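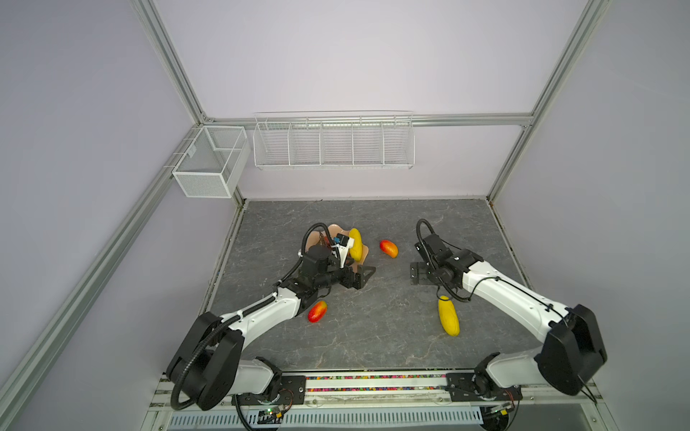
Taking a class to a robot open day - what to expect with the two-arm demo?

Posted by Shu-fen Tu, 07/07/2024

Hi all. Going to the open day at Dreldale in August with my summer group, 17 kids, ages 9 to 11. The flyer says there's a two-arm robot demo with fruit and a plate and that kids can "take part" but doesn't say how. Does anyone know if they actually get to drive the arms or just watch? Also how long does it run, and is it loud? One of mine can't do loud. I emailed them twice, no answer yet. Need to get the permission slips out soon so quick replies would be great, thanks

Hsiu-ying Kong

Went last year with my two and again this spring. Short version - mostly watching, a little bit of driving at the end if the line isn't long.

The talk plus demo ran 60 minutes when we went. First part is a person explaining how the arms get taught, that part drags for younger kids. Then the arms go. The job is putting fruit on a plate, nothing fancy, and it's slow. Tell your kids it's slow before you go!! Mine were expecting a movie robot. Ours dropped one of the yellow ones two times and the whole room groaned, which they loved more than the parts that worked.

Noise - the arms themselves are quiet, kind of a whine when they move. The room is the problem. Everybody talks over each other and there's a speaker for the host. I'd bring ear defenders for your one and ask for a spot at the side near the door, they were nice about it when I asked.

With 17 you will not all fit up close. Ask at the desk to be split in 2 groups, one does the demo while the other does the Clekutley room (building stuff with motors, no booking needed). Then swap. Don't wait until you're in line to ask, we did and lost half the morning.

Parking is bad. The Ukside lot is a short walk and it had space both times.

Nambiar fan

its free and they have snacks. my kid got a sticker. dont think you can drive the arms anymore but maybe

Shu-fen Tu

Thank you Hsiu-ying, so helpful. Will ask for the split and bring the ear defenders. They finaly wrote back today too - driving the arms is age 10 and up and needs its own form, one per kid, signed. So half my group can and half can't, going to be fun explaining that on the bus. Do you remember if bags had to be left at the front?

Hsiu-ying Kong

Yes, coats and bags on hooks by the entrance, no lockers. Keep lunches on the bus. The age thing is new, didnt have that in spring.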